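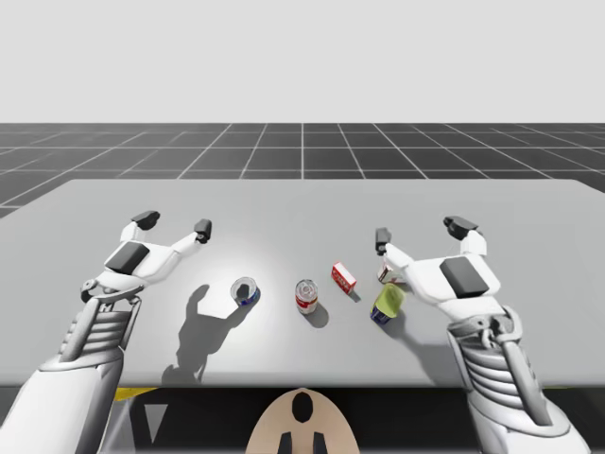

Notes from the May get-together of the Grestell Street first-time buyers group, typed up by me (Lumturie Krasniqi), so blame me for the spelling! We got going at 5 and there were 8 of us.

**Last time's notes.** Fine as they were, apart from the parking bit, which I've fixed.

**Fixed or adjustable rate.** This ate up most of the evening. Half of us want the 30-year fixed and to never think about it again, and the rest liked the adjustable loan Amaral is offering. I'm still on the fence, so I said I'd ask them how high the rate can go after the first reset.

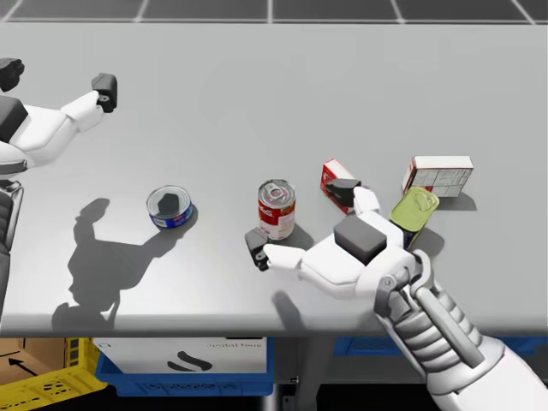 We also agreed to get the same quote from Sanar, with points and without, so we're comparing like with like.

**Closing costs.** I passed my own estimate around (gulp, $3,712 before the title insurance!) and people had good questions about the escrow part.

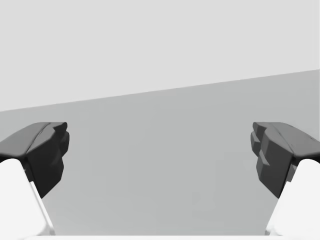

*Two gripper fingers, nothing held between them*

**Inspections.** Wuteck will do a group price if we book together. Send me your address if you want in.
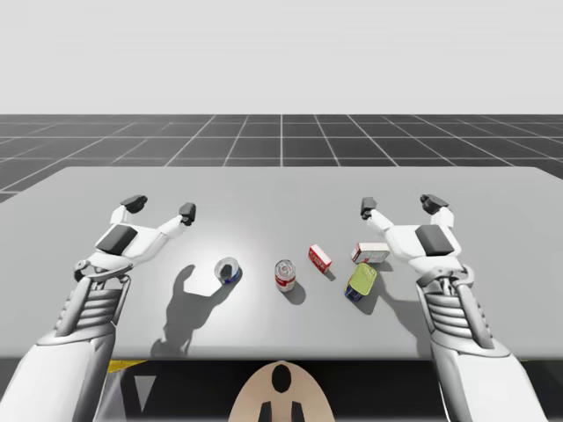

*Small grocery items on the gray tabletop*

**To do.** I'm calling Amaral and Sanar. Everybody else, please pull your credit report before we meet in June.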